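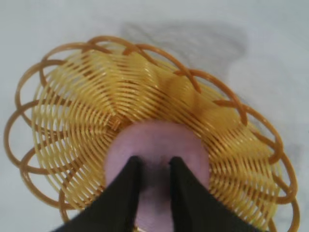 The new director of the Waretti Institute for Applied Measurement took up the post in May, after a period as deputy head of laboratories at the institute's Jarkdale site. The appointment was made by the governing board and runs for five years. It covers the Jarkdale laboratories, the smaller calibration station at Penent and the grants office, which until this spring reported separately to the board.

The interview took place at Jarkdale, in the director's office on the ground floor. Asked what had changed since the handover, the director began with reporting lines.

"The grants office now reports to me, and so does Penent. Before, Penent sent its figures to the board and we saw them a quarter later. If a reference instrument there was out of tolerance, our own laboratories might not have found out until the papers came round. It was nobody's fault. The two sites were set up under different rules and the rules were never joined up."

The Penent station was founded as a separate body and merged into the institute later. It still keeps its own numbering system for certificates. Work to bring the two systems together has started with temperature and pressure, and mass will follow. The director would not give a finishing date for the whole set.

"Temperature is nearly done. Pressure is harder, as the older certificates at Penent quote uncertainty in a form we stopped using. Each of those has to be read by a person and restated. We have 300 of them. I would sooner have them right than early."

Funding took up a large part of the conversation. The institute's main external programme, Quiambao, supports joint projects between its laboratories and small manufacturers. A firm brings a measurement problem, the institute supplies staff time and equipment, and the results are published after an agreed delay. Under the previous arrangement every application went through the same full review, whatever its size.

"A firm asking for two days on a surface profiler filled in the same form as a firm asking for a two-year project," the director said. "The form was long, and the reviewers were the same people who should have been running the profiler. We have now split it. Short requests get a short form and a decision from the laboratory head. Anything above the threshold still goes to full review, with an outside reader."

The threshold is set in staff hours, and the limit for a short request is 500. Pressed on whether this could let a medium-sized project through without enough scrutiny, the director accepted that it was possible.

"It could happen. A laboratory head could approve three short requests from the same firm that ought to have been one long one. The grants office will look for that at the end of each quarter. If we see it often, the limit comes down." 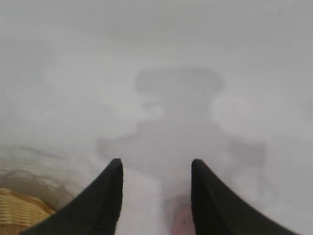 Equipment records are the next item on the director's list. An internal audit last year found that the institute's asset register held entries made to several different conventions, and that parts, tools and complete instruments were mixed in the same tables. Staff at Jarkdale tended to record assemblies, staff at Penent their components. "Take a pair of gripper fingers," the director said. "Both black, tapered, rounded at the tip, one the mirror of the other. One clerk enters a pair. Another enters two items with the same description, and then somebody has to decide which is the left one. If one is replaced, the first record is wrong and the second is ambiguous." The revised rule is that any part which can be ordered separately gets its own line, with a field for the assembly it belongs to and another for its position.

The register will be moved to a single database shared by both sites. Old entries will be transferred as they stand, marked as unchecked, and corrected when the item next comes in for service or calibration. The alternative was a full stocktake with the laboratories closed, and this was ruled out on cost. The director expects unchecked entries to remain in the database for some time and said that the annual report would give their number.

On staffing, the director was more guarded. The institute has found it difficult to recruit technicians with experience in dimensional measurement, and several posts have been advertised more than once. A training route was discussed with the board before the appointment. Under the plan, trainees would spend their first year at Penent, where the range of work is narrow and the procedures are well documented, and then move to Jarkdale.

"The board has agreed the principle. It has not agreed the money. I can say that we would like the first group to start next autumn, and that Penent has bench space for them. Pay during training is still open."

There is some concern at Penent that the changes are a first step towards closing the station. The director said that no such proposal existed and pointed to the pressure laboratory, where the air handling is due to be replaced.

"You don't put new air handling into a building you mean to leave. I have said this to the staff there and I will go on saying it. What I can't promise is that every service now offered at Penent will stay at Penent. Humidity is offered at both sites and the demand supports one."

A decision on humidity work will be taken after customers have been asked for their views. The questionnaire goes out with the renewal notices. Customers whose certificates expire before then will be served under the existing arrangements, at whichever site issued the last certificate.

The director continues to supervise one project in the length laboratory, on the drift of gauge blocks in long storage, and intends to keep it until the final measurements are complete. Its records go back to 2000. "I go in early, before eight, when the room has had the night to settle," the director said. "After that the meetings start."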